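# 关于我们

Cedow 是一家从事机器人抓取与分拣技术研究、设备集成和人员培训的企业。公司的主要工作是让机械臂在形状不规则、位置不固定的物品面前完成识别、抓取和放置，并将经过验证的方案交付给食品、日用品和仓储领域的客户使用。

公司由研发、集成、培训和客户服务等部门组成。研发部门负责夹爪结构、视觉算法和控制程序；集成部门负责设备选型、现场安装与调试；培训部门面向客户操作人员和院校师生开设课程；客户服务部门处理设备交付之后的维护、备件与升级事宜。各部门在同一处场地办公，样机、试验台和培训教室相邻，工程师在调试中遇到的问题可以较快地反映到课程和产品文档中。

## 业务范围

**抓取单元。** 公司提供由机械臂、夹爪、相机和控制柜组成的标准抓取单元，适用于小件物品的拣选、装盘与换盘。客户可按物品的尺寸、重量和表面特性选择夹爪指片的形状与材料，也可委托公司另行设计。

**Skorneo 控制平台。** Skorneo 是公司自主开发的控制与数据管理软件，用于编排作业流程、记录每次动作的影像和关节数据，并对抓取结果进行标注和回放。平台界面以中文为主，操作人员经过基础培训即可完成常用设置。涉及安全区域、速度上限和力矩限值的参数须由具备相应权限的人员修改，修改记录由系统保存。

**果蔬处理方案。** Fluvel 是公司面向果蔬行业的应用项目，研究对象为形状、硬度和表皮状况差异较大的农产品。项目内容包括夹持力的控制、抓取姿态的选择、容器的识别，以及果实之间相互遮挡时的处理办法。Fluvel 项目的部分试验台在开放日期间对来访者开放。

**培训与技术咨询。** 公司为客户提供岗前培训、年度复训和现场指导，为院校提供实习岗位与毕业设计课题。技术咨询以书面报告的形式交付，报告中列明试验条件、使用的物品和未能解决的问题。

## 场地与设施

公司展示与试验场地定名为 Sultana 展厅，面积约 510 平方米，分为接待区、试验区、培训区和设备间。接待区陈列公司历次产品的夹爪和控制器；试验区设有若干独立工位，工位之间以隔断分开；培训区配有投影、书写板和供学员动手操作的台架；设备间存放备件、工具和待检修的机械臂，来访者须由工作人员陪同方可进入。

试验区的照明、台面颜色和容器种类均可更换。客户在洽谈阶段常常希望了解设备在自己车间条件下的表现，公司据此在试验区准备了深浅不同的台面和多种盘、筐、箱，可根据客户提供的资料布置工位。客户也可自带物品前来试抓，物品清单须事先提交，易碎、易腐和带有刺激性气味的物品须另行说明。

## 开放日

公司每年举办 2 次开放日，春季一次安排在三月。开放日面向客户、合作单位、院校师生和周边居民，参观免费，须提前登记。登记信息仅用于分组和核对入场人员，活动结束后按公司的信息管理规定处理。

来访者在接待区签到后分组进入试验区，每组不超过 8 人，由一名讲解人员和一名操作人员陪同。讲解人员介绍工位的用途、设备的组成和作业的步骤；操作人员负责启动、暂停和复位设备，并在必要时按下急停按钮。提问可随时提出，涉及客户资料和未公开项目的内容，讲解人员不作答复。

开放日设有 2 条参观路线。综合路线经过接待区、试验区和培训区，适合初次来访者；技术路线以试验区为主，停留时间较长，讲解内容包括相机标定、轨迹规划和数据记录，适合从事自动化工作的人员及相关专业学生。两条路线均包含 Fluvel 项目的抓取工位。 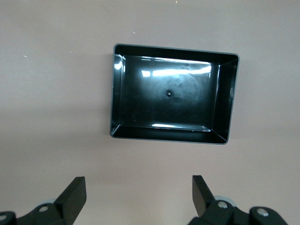
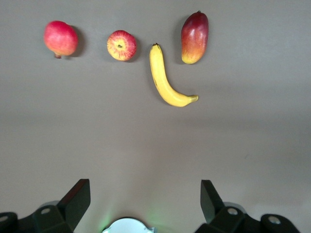

Fluvel 工位的讲解从物品的差异讲起。工业零件的外形通常有图纸可依，同一批次之间相差很小，农产品则须逐个判断。讲解人员会请来访者先观察台面上的物品，再说明控制程序如何选择抓取位置：苹果果梗处的凹陷、石榴底部的果萼、香蕉的弧度和芒果狭长的轮廓，都会影响夹爪张开的宽度和接近的方向。容器同样需要识别。黑色塑料托盘表面光亮，灯光在内壁上形成长条状的反光，相机有可能把反光误认作边缘或物体，研发人员在采集影像时会有意保留这一类情况，供算法训练和检验使用。

来访者较常问到的是夹爪会不会损伤果实。公司的答复是，夹持力的设定须结合品种、成熟度和后续储运要求确定，任何一组参数都有其适用范围。在 Skorneo 平台中，每一次抓取都附有力的记录，工程师可以据此查找压痕产生的原因。对于表皮较软的品种，项目组目前采用降低闭合速度的办法，作业节拍会相应延长，客户在评估方案时应将这一因素计算在内。

另一类常见问题涉及腕部相机的位置。Fluvel 工位将相机安装在靠近夹爪的部位，影像随夹爪一同移动，夹指始终出现在画面下方，便于判断夹指与物品的相对位置。这种安装方式的视野有限，当夹爪接近台面时，远处的物品会离开画面，作业流程中因此安排了退回高位重新观察的步骤。使用固定相机的客户也可选用同一套软件，标定方法见随机文件。

技术路线的来访者可以在操作人员指导下查看作业记录。屏幕上依次显示影像、夹爪开度和关节角度，讲解人员选取成功与失败的记录各作说明。公司认为，展示失败的记录有助于来访者正确认识设备的能力。抓取落空、物品滑脱、托盘被碰移位，均按原因分类保存，其中一部分经整理后用作培训教材。

## 面向学校的活动

院校和中小学可以班级为单位申请参观。学校团体的接待内容由培训部门与带队教师商定，低年级学生以观看演示为主，高年级学生和职业院校学生可增加台架操作。台架所用的机械臂限定了速度和活动范围，学生在操作前须完成安全讲解并通过口头提问。

针对职业院校，公司提供以下实践内容：

- 夹爪指片的拆装与检查
- 腕部相机的安装与标定
- Skorneo 平台中作业流程的编排
- 抓取记录的标注与复核
- 常见故障的判断与报告填写

实践内容可按课时组合。完成全部内容并通过考核的学生，由公司出具实践证明。证明中写明实践项目和课时，不对学生的就业资格作出评价。学校如需将实践内容纳入学分课程，应由教务部门与公司培训部门签订书面协议，并商定考核标准。

带队教师可在参观前索取讲解提纲，用于课堂准备。参观后的作业、报告和提问可由学校统一寄送或以电子邮件发送，培训部门在收到后安排工程师书面回复。

## 参观须知

为保障人员与设备安全，来访者应遵守下列规定：

1. 进入试验区前须佩戴访客证，长发应束起，围巾、挂绳等悬垂物品应取下或收好。
2. 设备运行期间不得越过地面标线，不得将手或物品伸入机械臂活动范围。
3. 工位上的果蔬和容器用于试验，请勿移动，请勿食用。
4. 接待区和培训区可以拍照。试验区拍照须征得讲解人员同意，不得使用闪光灯和外接补光设备。
5. 试验区内不得饮食，饮水处设在接待区。
6. 未成年人须由家长或教师陪同，陪同人员应全程在场。
7. 听到警报或工作人员要求撤离时，应立即沿指示方向离开。

展厅入口和各区之间的通道可供轮椅通行。需要手语、外语讲解或其他协助的来访者，请在登记时注明，接待人员将在参观前与登记人联系确认。

## 安全与质量管理

公司所有演示设备在开放日之前均须进行检查，检查内容包括急停回路、安全围栏、夹爪紧固件、线缆磨损情况和软件版本。检查由集成部门执行，研发部门复核，任一项目不符合要求的工位当日不启用。检查记录随设备档案保存，客户验收同型号设备时可以查阅。

用于试验的果蔬按批次登记品种、来源和到货状况。腐坏或破损严重的果实及时清理，台面和容器在更换批次时进行清洁。夹爪指片与食品接触的部位须使用符合客户所在行业要求的材料，展厅内的样机仅供试验和教学，不用于食品生产。

公司重视数据的完整与可追溯。试验影像、标注结果和参数版本相互关联，任何一份试验报告所引用的数据都应能够在平台中找到原始记录。客户提供的物品信息和现场影像按合同约定使用，未经书面许可，不用于展示、教学和对外交流。

## 合作方式

有意采用抓取单元或果蔬处理方案的单位，可先提交物品资料和现场条件，由公司进行初步评估。评估认为可行的，双方商定试验内容，在 Sultana 展厅或客户现场进行试抓。试验结束后，公司提交书面报告，内容包括物品照片、抓取记录、节拍测算和尚待解决的问题。客户可依据报告决定是否进入设计与报价阶段。

科研机构和院校可就夹爪结构、视觉识别、数据标注等课题提出合作申请。申请材料应说明研究目的、所需设备、使用时段和成果归属。使用试验区设备的外部人员须接受与公司员工相同的安全培训，并在指定工位工作。

果品种植和经营单位可向 Fluvel 项目提供样品。项目组尤其希望获得外形差异较大、分级标准明确的品种，样品寄送前请先与项目组联系，确认数量、包装和到达时间。样品使用后不予退回，相应的试验结果可应提供单位的要求书面告知。

## 联系与登记

参观登记、学校团体预约和合作咨询，均可通过本网站“联系我们”页面的相应表格办理。填写表格时请选择事项类别，并注明单位名称、参观人数和希望选择的路线。开放日名额确认后，登记人将收到电子邮件通知，邮件中附有签到时间、乘车方式和停车说明。登记后不能到场的，请回复该邮件取消，以便将名额安排给候补人员。

学校团体在开放日以外的时间来访，须由学校出具公函，培训部门根据试验安排答复可接待的时段。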